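Moon council recall petition

clorach_gal
Well, we hit 45 signatures outside the library this morning, and I'm so tickled I could cry! Folks kept stopping to tell me how long they've waited on that Clorach bridge (22 months for us) and I talked way too much, as usual.
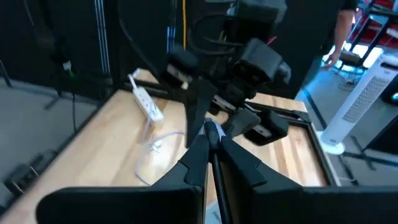 I still say the mayor should step down before August and save us all the fuss.

avano78
Bless you for standing out there, but I can't sign. She won fair and square - let her finish her term.

Coltent Rd
I'm with clorach_gal. Three meetings canceled is plenty for me.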